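# The Patient Work of Teaching a Robot to Push

*At Sabatier, a small robotics workshop, people spend their days moving a machine by hand so that it can one day move alone*

The first thing a new operator learns at Sabatier is to be slow. The second is to be slow without stopping. A robot that copies people will also copy their doubts, and if the person at the controls waits in the air for two seconds to think, the robot will one day wait in the air for two seconds too, with nothing to think about.

I spent most of a week in July in the long room where this teaching happens. It is on the upper floor of a former shoe warehouse, and in the afternoon it becomes so hot that the operators work with the windows open and hear the delivery trucks below. There are four work places. At each one a person sits with a controller, a pedal and a screen, and looks mostly at the table and very little at the screen.

The project they work on is called Jeturico. Its aim sounds almost too modest to pay for: a robot should push small blocks on a board to where a person asks for them, when the request is given in normal words. "Put the heart next to the cube." "Bring the stars together." For a child of three this is easy. For a machine it is difficult in several ways at the same time, and I needed two days before I understood why serious people would give years to it.

A robot that picks things up has one big advantage. After the fingers have closed, the object goes where the hand goes. Pushing gives no such promise. You touch a block a little too far to the left and it turns. You touch it in a corner and it slides away along your finger. Each small contact changes what the next one must be, so the whole job is a long row of corrections, and it is exactly these corrections that are hard to write down as rules. People do them without words. For this reason the team decided to stop writing rules and to record people.

One recording is called an episode. The operator hears a request in the headphones, presses the pedal, does the task and presses the pedal again. Good operators need less than half a minute for an easy request. The software keeps the position of the arm, the pictures and the text of the request together. When I arrived, the counter on the wall showed 2,651 episodes accepted for the current set. The goal for the end of the summer is 3,000, and an earlier set of 1,000 is now used only for training new people, because it was made with a different finger.

The finger matters more than I expected. In this set it is one single black cylinder that points straight down, so there is no temptation to grasp. An operator can push, and can go around, and can do nothing else. One of them told me that in her first days she felt as if she had to set a table with a broomstick. Now, she said, she sometimes pushes the salt across her own kitchen table with one finger and thinks about the angle.

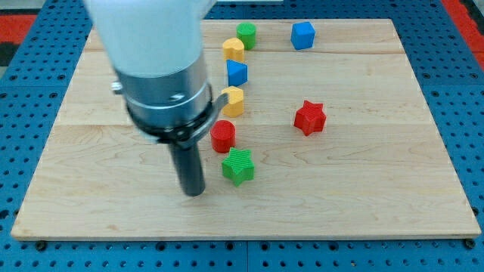

*The finger over the board at one of the Jeturico stations, with the eight blocks of the set: stars, hearts, cylinders, a triangle and a cube.*

The blocks are 3D-printed, and they come in red, green, blue and yellow. Color and shape are both useful for language. If there are two stars, a red one and a green one, then "the star" is not enough, and the robot must learn to listen to the whole sentence. The two hearts are both yellow, and for these the request has to use position: the near heart, the heart beside the cylinder. The person who writes the requests told me that this pair gives her more work than all the other blocks together. She has thrown away many sentences which she found clear and which two operators understood in two different ways.

Each shape also has its own character under the finger. The operators speak about them like drivers about roads. The cube is honest, one says. The cylinder is easy to start and then rolls around the finger if you are not in the middle. The star is the one that new people fear, but the experienced ones like it, as the finger can sit in the space between two points and steer from there. I was allowed to try, and my star went in a slow half circle and finished farther from its goal than it had begun. My episode was rejected. I was told, very kindly, that this was normal.

There are two ways to show the robot something here. The older one is to take the arm with your own hands and lead it through the movement. The motors become soft, and the arm follows you. The team still uses this to teach rest positions, and for visitors. For the pushing they prefer remote control, with a handle that was built in the house and is called Velo. Their argument is simple: when you lead the arm by hand, your own arms are in the camera picture, and you feel forces that the robot will not feel later. With Velo the operator has only what the robot will have – the view and the movement.

Velo has its own disadvantages. There is a small delay, too short to see but long enough to feel, and most people push too far in the beginning. The handle is also heavy after an hour. The workshop has a firm limit of 19 minutes for one session, then a change of person. I asked where such a strange number came from. In the early months, I heard, they looked at when the rejected episodes began to grow, and for most operators it was just before twenty minutes. Somebody wrote 19 on the whiteboard, and it stayed.

What does a good demonstration look like? I asked this to everyone and got different answers. The engineers want variety: many starting positions, many routes, also some mistakes which are then repaired. The operators have more feeling for style. They say that a good push has one intention. You decide on which side to go, you come down beside the block, you touch it softly, and you do not change your mind. I watched a reviewer go through the recordings of a morning at double speed and mark them, and she rejected one in which the task was solved perfectly. The operator had pushed the block past the goal and then dragged a second block out of place to make the result look right. "The robot would learn to cheat," she said, and went on to the next one.

The company has a partner, Zarkavico, which trains the models and sends a new version back from time to time. Then the handles are put down, and the arm works by itself for an afternoon. I saw one of these afternoons. The first request was to push the blue triangle toward the red cylinder. The arm moved to the far side, came down, hesitated, and began to push. It was clumsy, and it needed three attempts. But one operator near me sat up. Before the touch, the arm had made a small loop to the left, a habit which she has and which she had never noticed in herself. She recognized it like a person recognizes her own voice on a recording, and she did not like it very much.

After that the results were mixed. The stars went well. With the hearts the robot chose the wrong one twice, and once it pushed both, which one engineer wanted to count as half a success and the others did not. Somebody wrote down the requests that had failed, and they became the plan for the next morning: more hearts, and more starting positions in which the blocks stand close together.

I left at five in the afternoon. Two stations were still occupied, and the person at the nearer one had just taken the handle and was waiting for her sentence.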